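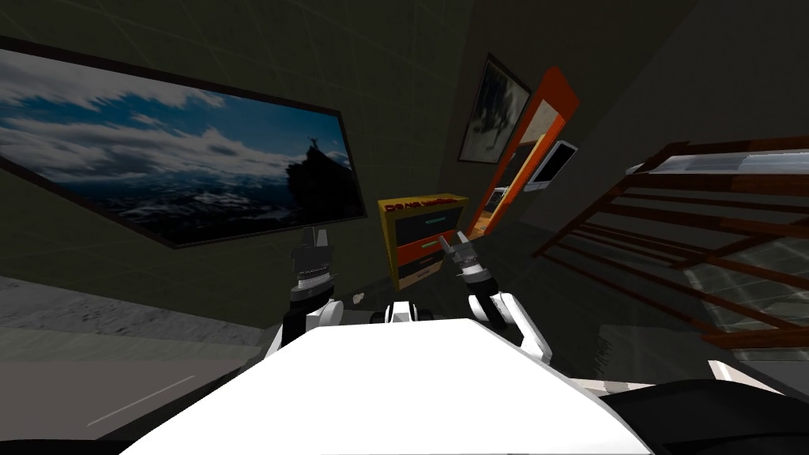
The supporters' forum in Ultwood sent in more questions than I can answer in one post, and I have selected those that came up most often. As in previous years, I will address the state of the squad first, then the midfield, then the budget. Questions concerning the youth teams will be held over, as the under-18 roster had not been confirmed when this was written on 5/9/18.

The first matter is the goalkeeping position. Kasun Kodikara started 31 of the 40 matches played in all competitions, and his contract runs to the end of next June. The club has stated that it intends to open discussions before the summer break. I would expect those discussions to be short. Kodikara has settled here, his distribution has improved a great deal since his first season, and there is no goalkeeper in the reserve side who is ready to take on a full schedule. A loan from a larger club remains possible as cover, and it would be a sensible use of one roster place.

The defense is less certain. Said Shehata played most of the spring on the left of a back three, a role he had not held before, and the results were mixed. He was strong in the air and careful in possession. He was also exposed on several occasions when the wing back ahead of him did not recover in time, most obviously in the away match at Ouali, where both goals came from that side. It is my view that the club should return to a back four and use Shehata in the center. The coaching staff may see it differently - they have worked with three defenders through the whole of preseason - and their reasons deserve to be heard.

Several readers asked about the attendance figure for the final home match, which was announced as 1,463. That number includes season ticket holders whether or not they were present. It is the same method the league has accepted for years, and comparisons with earlier seasons are therefore fair.
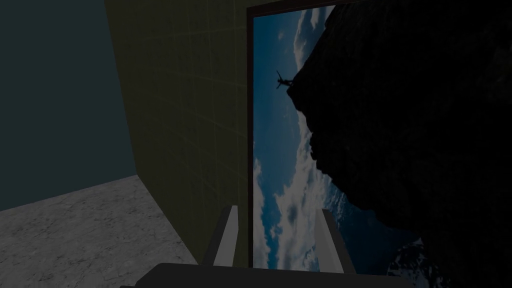
Will the club sign another central midfielder before the window closes?

A signing is likely, though it will probably be a player on a one-year agreement and not a long-term addition. The sale to Puditz left a gap that Hậu Đỗ filled well for a month and less well after that, once opponents began to press him from behind. He is twenty years old and should not be asked to play every match. A more experienced partner would allow him to rest and would also free the captain to move farther forward.

On the same subject, I was asked whether the captain should continue to take the corners. The record supports a change. Very few of the corners delivered from the right side in the second half of the season led to an attempt on goal, and the short routine was used so often that opponents were waiting for it.

The budget has been the subject of a good deal of rumor. Rania Slaoui, the club's finance director, told the open meeting that the player budget would be held at its present level and that the shirt agreement with Bamik had been renewed on similar terms. She did not give a figure and I will not guess at one. She did confirm that season tickets for adults will be priced at 135, with the early payment period extended by two weeks.

Finally, a correction. In my last post I wrote that Hala El Fassi had left her position as head of scouting. She has moved to a part-time arrangement and remains responsible for the regional program. I regret the error and have amended the earlier text.

Questions on the under-18 roster may be sent to the usual address until the opening match of the season.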